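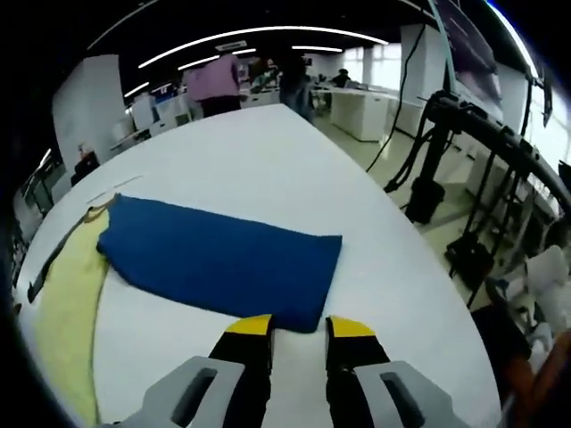 首页 家务 衣物 厨房 阳台 留言

换季收衣服:从洗净到入柜的一套慢办法

打印本页 | 用电子邮件发送给朋友
最后更新:2019年5月29日

天一热起来,我就收到不少来信,问的都是同一件事:冬天的毛衣、厚裤子、法兰绒床单到底该怎么收,才不至于秋天拿出来一股闷味,领口还多了两个虫眼。我自己也吃过这个亏。刚搬到特雷罗斯科姆(Treroscombe)的头一年,图省事,把一箱羊毛衫从晾衣绳上取下来就塞进了床底,到了八月下旬想找一件薄开衫,一打开盖子,唉,那味道我到现在还记得。后来慢慢摸索,也向邻居们讨教,攒下了下面这套办法。它不算快,您最好留出一个没什么安排的下午,泡壶茶,开着窗慢慢做。

一、先洗,别偷懒

凡是要收起来的衣服,哪怕只穿过一次,也请洗了再收。汗渍和皮脂当时看不出来,闷上几个月就会发黄,蛀虫也最喜欢这种地方。我知道有人会说,大衣只在外面披了披,何必呢。大衣可以不水洗,但至少要用软刷子顺着毛刷一遍,袖口和领子用拧得很干的湿毛巾擦一擦,再挂在通风的地方过一夜。

羊毛和羊绒用凉水、中性洗涤剂,轻轻按压,不要搓。水温前后要差不多,先温后凉最容易缩。我婆婆那一辈习惯在最后一遍清水里滴一点白醋,我照做了很多年,衣服摸着确实软和些,醋味晾干就散了。

深色的棉布衣服翻过来洗。新买的深蓝、墨绿、酒红,头两回单独洗,别跟浅色的放在一盆里。我有一条奶油色的枕套,就是这么变成淡紫色的,现在还在用,看久了倒也顺眼。

二、晾透,再多晾一会儿

这一步最容易着急。衣服摸着干了,缝边、口袋底和松紧腰里往往还潮。我的习惯是收下来以后,先在椅背上摊开,放到第二天再叠。梅雨天就更要有耐心,宁可推迟几天,也不要带着潮气入箱。

晒过太阳的衣服请等它凉下来再收。刚从太阳底下拿进来的被套热乎乎的,抱着很舒服(我家的猫也这么认为),可是趁热封进袋子里,里面会返潮。

三、挑一挑,分一分

叠之前先把衣服分成几堆:明年还穿的、要缝补的、可以送人的。缝补的那一堆不要收进箱子,放在看得见的地方,不然到了秋天它还是缺扣子。我用的是一只旧饼干筒,里面放针线和各色纽扣,坐下来听广播的时候顺手就缝了。

送人的衣服也请洗干净叠好,把口袋翻一遍。去年我从一条准备送走的裤子里翻出一张图书馆借书证,找了大半年。

四、叠

叠衣服用什么台面都行,桌子、床、熨衣板,只要平整、擦干净,高度让您不用一直弯腰就好。我试过在床上叠,床垫软,叠出来总是歪的,后来还是挪到了饭桌上。

毛衣:正面朝下铺平,两只袖子往中间折,袖口朝下摆,再把两侧往里收,最后从下往上对折。不要折得太小,折痕越多越难恢复。厚毛衣折一次就够了。

衬衫和T恤:同样从两侧往中间收,宽度照着抽屉来定。我会剪一块硬纸板当样子,宽20厘米,垫在背后折,折好抽出来,这样摞在一起边是齐的。

裤子:两条裤腿对齐,裆部那个小尖角往里塞一下,再从裤脚往腰上折。

床单:平的那种不用我多说。带松紧的床笠,先把4个角两两套在一起,铺在桌上理成一个长方形,鼓起来的边往里折,再按柜子的深度叠小。头几回难免像一团面,多叠几次手就熟了。

毛巾和桌布:边对边折,折边一律朝外放,取的时候好抽,不会把上面一摞带倒。

每叠好一件,用手掌从中间往外抚一抚,把里面的空气赶出来。轻轻的就好,绒面的料子尤其不要使劲压。

五、装箱

重的放底下,轻的放上面,这话人人都会说,做起来常常忘。我的顺序是牛仔裤、厚棉裤、毛衣、围巾帽子。每隔几层垫一张白棉纸,不要用报纸,油墨会沾到浅色料子上。

箱子我前后换过好几种。纸箱便宜,但怕潮,也挡不住虫;塑料箱要选盖子能扣紧的。我现在用的是凯文特(Kevent)的带扣收纳箱,装得满满的也还抬得动,就是扣子有点硬,开的时候当心指甲。羊绒和贵重一些的衣服另外套一层棉布袋,旧枕套正合适。

真空压缩袋我只用来收棉被和腈纶的东西。羽绒压久了会塌,羊毛压久了满是死褶,都不太建议。

六、防虫防潮

樟木块、干薰衣草都可以,隔一段时间就要补一补。樟木块味道淡了,用细砂纸磨掉表面一层,又会香起来。樟脑丸我不爱用,味道太冲;家里有小孩子的更要小心,放在他们够不着的地方。

干燥剂放在箱角,用纸包好,别直接贴着衣服。湿气重的人家,夏天中间挑个晴天开箱透透气,半个下午就够。

七、写标签

请一定写标签。我以前总觉得自己记得住,结果为了找一条围巾,把11个箱子全翻了一遍。标签写在箱子的短边上,就是推进柜子以后还露在外面的那一面。写清楚装的是什么、谁的、哪个季节的就行。用铅笔写在纸胶带上,来年改起来方便。

几个常问的问题

衣服上有霉点还能不能收?先处理再收。棉布可以用氧漂泡一泡,羊毛和真丝最好送到洗衣店。发霉的衣服跟好衣服放在一起,是会传过去的。

深色和浅色能不能摞着放?洗过几水、不再掉色的可以。拿不准的话,用湿的白布在里面的缝边上按一按,有颜色沾上来,就隔一层棉纸。

西装怎么办?挂着,不叠。用宽肩的衣架,套透气的布罩,干洗店给的塑料套取回家就拿掉。读者凯恩·福克纳(Kane Faulkner)来信提醒我,扣子最好只扣最上面一颗,领子不容易变形,我试了,是这样,谢谢他。

叠好以后发现还是有点潮?那就拆开重新晾。我知道很让人泄气,先喝口茶吧。

下一篇我打算写鞋子和皮包的过夏,尤其是麂皮的。您要是有什么好法子,请在留言页写给我。

打印本页 | 用电子邮件发送给朋友
上一篇 下一篇 返回顶部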